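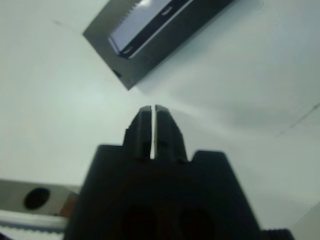
Baltdale Homeowners, board meeting minutes, Oct 1, 2020

Minutes of the June meeting were approved as read.

Rental cap. The board discussed limiting rentals to 70 of the 141 homes. Motion to send the question to owners by mail ballot passed, 3 to 1.

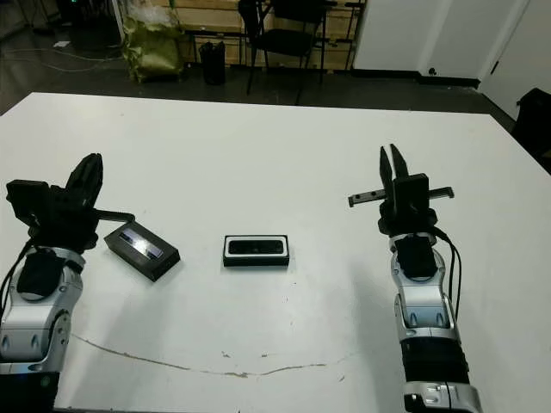
Minutes taken by Evdokia Andreadis, Secretary

For-sale signs. Gaspard Carré asked that agents use one sign per lot. Tabled.

Sillel Court entrance. Bids for repaving are due before the next meeting.

Adjourned.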